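Our little pour-over family has been growing since the first Urden dripper went into the shop, and we're so happy to offer the whole lot together now as the **Nikava Pour-Over Set**. It suits a kitchen counter, a desk at work, or anywhere you like to stop for a proper cup (or, let's be fair, a second one).
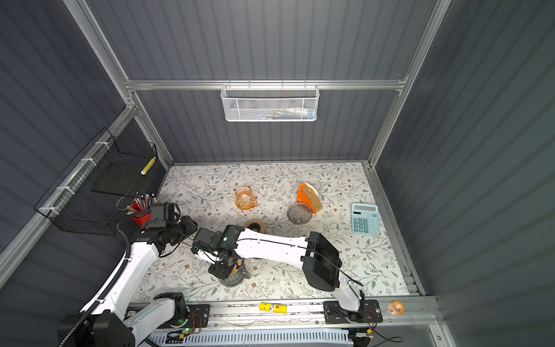

**Do I need special filters for the Urden dripper?**
Any cone filter in the smaller size will fit, and every set ships with a starter stack of 25 so you can brew the day it arrives.

## What comes in the set

- Urden ribbed dripper
- Tapia glass pitcher, with spout and handle
- Holder for your paper filters
- 25 cone filters

Extra drippers can be added at checkout, up to 2 per order while stock is short.
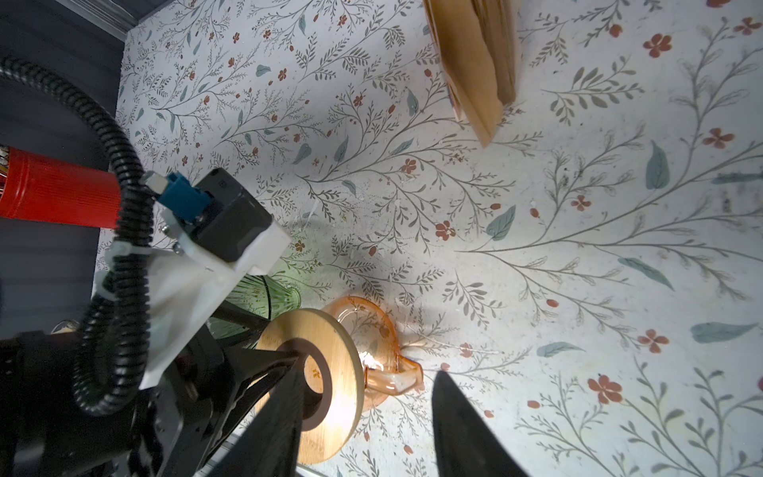 We get a lot of letters about the Brilier table cover, and we do love hearing where it has ended up! It's sold by itself, in one size, and it goes nicely under the coffee things on a slow morning. The leafy branches and the scattered rust-red flowers on that pale ground have been our most asked-for print, with more than 2000 sold, and a fresh delivery is due in June. Shake the crumbs off, wipe it with a soft cloth, and please keep hot pans well away from it.

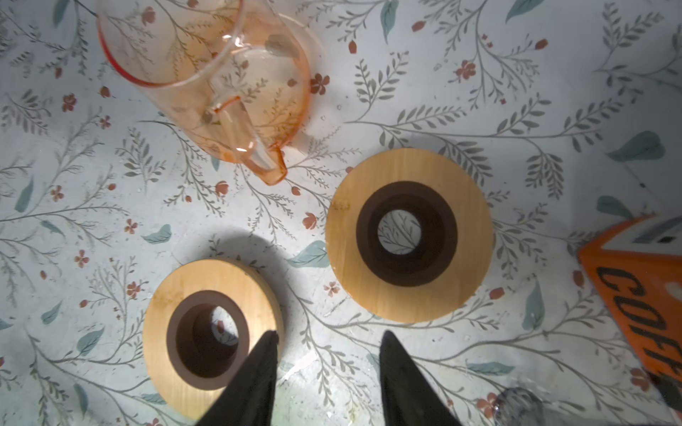 *Tapia pitcher in peach, with two drippers in their round bamboo stands.*

Item no. 77. Page updated 29/04/2020.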